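Does Your Fruit Need a Second Opinion?

A talk with a produce man who has stopped believing the sticker

Jhonatan Palomino bought fruit for stores for 24 years. He started on a loading dock in Jovdale, unloading trucks at four in the morning, and ended up as head buyer for a chain of eight grocery stores. He left in August, and he has been in a bad mood about citrus for most of the time since.

I went to see him because I had a bag of mandarins in my kitchen that said "tree sweet" on the label and tasted like wet paper. I wanted to know what "tree sweet" meant. I also wanted to know whether I should take his word for it, as a man who used to sell the stuff.

"It means somebody had a label printed," he said.
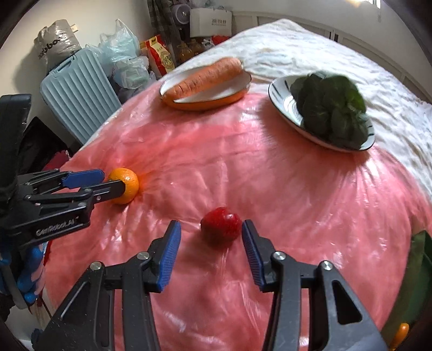 Food & Home / The Long Talk
Interview by the Warnthorpe Weekly staff
Filed under: produce, shopping, labels

We sat at his kitchen table with the radio going. Palomino talks fast and doesn't like to be agreed with. When I said I supposed labels were mostly marketing, he said no, some of them are law, and people ought to learn which ones. Country of origin is law. The little number on the sticker is a code for the checkout. "Sweet," "sun-kissed by the valley," "picked at its peak," those are poems.

"Peak of what?" he said. "A mandarin doesn't get sweeter after you pick it. It's done. What's in there is what's in there. So when they tell you it was picked at its peak, ask them what they measured. They might have measured something. A decent packing house checks the sugar. But they check a few from the load, and you are not buying those few."

I asked about strawberries, and he made a face.

"Same deal. They'll turn redder in the box, sure. They soften. People see that and think it's ripening. It's getting older. If the shoulders are white when you buy it, you bought a white-shouldered strawberry, and leaving it on the windowsill is just a way to feel busy."

This was the sort of thing I had come for, though I noticed he had an answer for everything. I asked how often he had been wrong as a buyer. He took that one better than I expected. Once, he said, he took 427 cases of navel oranges on the strength of a phone call and a long friendship, and they came in dry as chalk. He sold them anyway. He put them at the front of every store under a yellow sign.

"What did the sign say?"

"It said 'juicy.'" He looked at the radio for a while. "I'm not proud of it. But you asked me why I don't believe signs."

The part of the talk I had looked forward to most was about the tricks. Everyone has one. My mother scratched the skin of an orange and smelled it. My neighbor flips them over and looks at the bottom. There's a chart that goes around every winter, claiming you can tell a sweet one from a sour one by the size of the navel.

Palomino believes in exactly one test, and it is weight. Pick up two oranges of the same size and take the heavier one. It has more juice in it. He is careful to add that juice and sweetness are separate things, and that a heavy orange can still be sour enough to make your ears move.

"Color tells you about the weather," he said. "Cool nights bring the orange out. You can have a green patch on a fruit that's perfectly ripe. And you can have a beautiful deep orange one that tastes like nothing. I bought from both ends of that for years. The pretty ones sell. So guess what the growers grow."

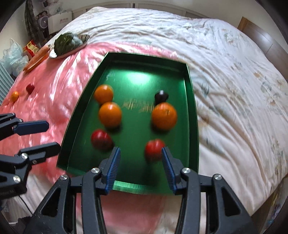
Kandpal, who read an early draft of this piece, thinks that is too hard on growers. Stores set the color standards, Kandpal wrote back, and a farm that sends in blotchy fruit gets the load turned around at the dock no matter how it tastes. If shoppers would buy a scarred orange at full price for one season, the whole business would change by the next.

I read that to Palomino over the phone. He said it was fair, and then he said it wasn't going to happen.

"I tried it. We had a bin of ugly ones, marked down. People bought them because they were cheap. Put them at full price with a nice story and they'd sit there. I don't blame anybody. You're standing there with a kid hanging off the cart, you grab the one that looks right."

So far, so gloomy. I pushed him on the newer stuff, and on Vallanix, a coating that one of his old suppliers had been pitching before he left. The pitch was that fruit dipped in it would keep for six extra weeks. He had been sent a folder, a sample carton and a hat.

"I kept the hat," he said.

And the fruit?

"It looked great. Six weeks later it looked great. Then I cut one open, and it smelled like a closet." He allowed that one carton proves very little, and that he had kept it in his garage, where nothing smells good. He also said that some wax is normal on store citrus, that fruit gets washed at the packing house and loses its own, and that he has no quarrel with it. What bothers him is the idea that looking fresh is the goal. "You can make anything look fresh. Who's eating it with their eyes?"

I told him that plenty of people are, judging by the bowls of lemons on every kitchen counter in every magazine. He has opinions about the bowls, too. A bowl of citrus on the counter is fine for a week or so, in his view. After that the fruit belongs in the refrigerator, loose, away from anything wet. Bags hold damp against the skin and one soft mandarin will take its neighbors with it. He checks his by hand every couple of days and eats the worst one first.

"Which means I've eaten the worst one every day of my life," he said. "My wife eats the best one first. She's had a much better time."

Berries he won't store at all. He buys them in the morning and they're gone by night. He washes them right before eating and thinks the vinegar rinse is probably harmless and possibly useful, which from him is close to a rave. I tried it at home with two boxes from the same shelf. The rinsed box lasted longer, by a day. I have no idea if that was the vinegar or the box.

That's the trouble with most fruit advice, and with his, too. It's one person's kitchen. Palomino says he can tell a good mandarin by how it feels in the palm, and I asked him to prove it. He had some on hand. He picked out the one he said would be best and the one he said would be worst, and I ate both with my eyes shut.

I liked the worst one better.

He said my mouth was off from the coffee. It may have been. He tried them himself, chewed for a long time, and announced that they were closer than he'd thought.

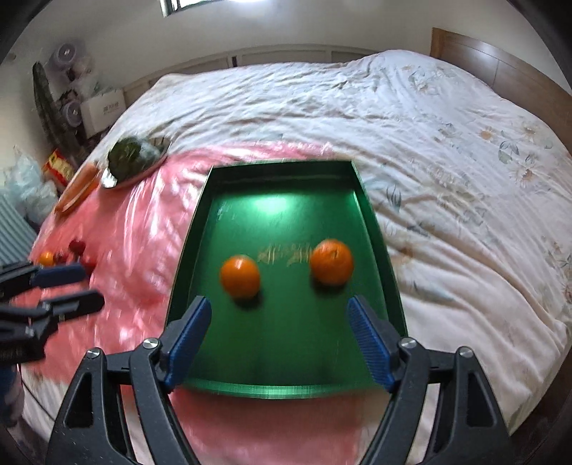
Over at the Jovdale farm stand they say none of this matters much if you buy in season and ask for a taste. It's what the regulars do there, and according to the stand it has saved more arguments than any sticker.

Palomino has no objection to a taste, although he points out that the person with the knife picks which fruit gets cut. He used to be the person with the knife. He would go through half a carton in the back room looking for a good one to put on the plate.

"Pick it yourself and hand it over," he said. "Say, cut this one. If they make a fuss, you learned something."

I did that at my own store the next morning. The clerk shrugged and cut it. It was a decent mandarin, a bit sour near the middle. I bought a bag of them, and the first one I opened at home was dry.

I called Palomino to complain. He wanted to know what the label said. I went and looked, and it said "juicy."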